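Balogun procura assistente de loja e atelier

Oferta de emprego – entrada em agosto

A Balogun é uma casa de malhas e acessórios de inverno com loja na Baixa do Porto e um pequeno atelier em Matosinhos. Vendemos luvas, gorros, golas e meias, de produção própria e de duas marcas que representamos em Portugal, a Kendov e a Esard. Estamos a recrutar uma pessoa para dividir o horário entre o atendimento na loja e o trabalho de acabamento no atelier.

O lugar fica vago com a passagem de Leonie Stubbs para a área de compras. A pessoa selecionada trabalhará com ela durante as primeiras 3 semanas e ficará depois integrada na equipa de loja, que responde a Brodie Halliday.

Funções

Atendimento ao público em português e inglês.
Receção de encomendas, conferência de guias e etiquetagem.
Controlo de qualidade das peças antes da entrada em loja: costuras, pontas soltas, borboto, diferenças de tamanho dentro do mesmo par.
Pequenos arranjos à mão e à máquina (remates, substituição de etiquetas, reforço de punhos).
Preparação e envio das encomendas feitas pelo site.
Apoio à montagem das montras, que mudam cinco vezes por ano.

Durante os meses de verão o trabalho concentra-se no atelier. É nessa altura que chegam as primeiras caixas da coleção de inverno e que se faz a revisão de todas as peças. A partir de outubro, o horário passa a ser sobretudo de loja, com mais movimento em novembro e dezembro. Não marcamos férias em dezembro. 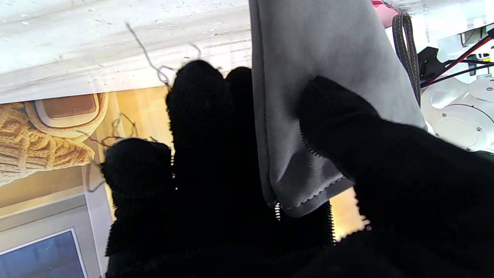 O stock é gerido no programa Plotard. Não é preciso conhecê-lo, damos formação, mas convém estar à vontade com um computador e com folhas de cálculo simples. Quem já tiver trabalhado com outro programa de gestão de loja deve indicá-lo na candidatura.

Requisitos

Experiência mínima de um ano em loja, de preferência em vestuário ou acessórios.
Conhecimentos básicos de costura. Saber tricotar ou trabalhar com máquina de malha é valorizado, mas não obrigatório.
Inglês suficiente para atender clientes. O francês é uma vantagem.
Disponibilidade para trabalhar ao fim de semana, em regime rotativo.
Facilidade em deslocar-se entre o Porto e Matosinhos. O passe mensal é pago pela empresa.

Condições

Contrato a termo de um ano, renovável, com período experimental nos termos da lei. Horário completo de 40 horas semanais, com duas folgas. Subsídio de refeição em cartão e desconto em todos os artigos da casa. O salário base é comunicado na primeira entrevista e depende da experiência – não trabalhamos à comissão.

Como concorrer

Enviar currículo e uma carta curta, de uma página no máximo, para a loja ou pelo formulário de recrutamento do nosso site, com a referência 3070. Na carta pedimos que indique a data em que pode começar e que descreva um trabalho de costura ou de malha que tenha feito. Pode juntar até 4 fotografias.

As entrevistas são feitas na loja. Os candidatos escolhidos passam depois meio dia no atelier, pago, para experimentar as tarefas de revisão e arranjo. Respondemos a todas as candidaturas, mesmo quando a resposta é negativa. Os currículos são guardados durante seis meses e depois eliminados, salvo pedido em contrário.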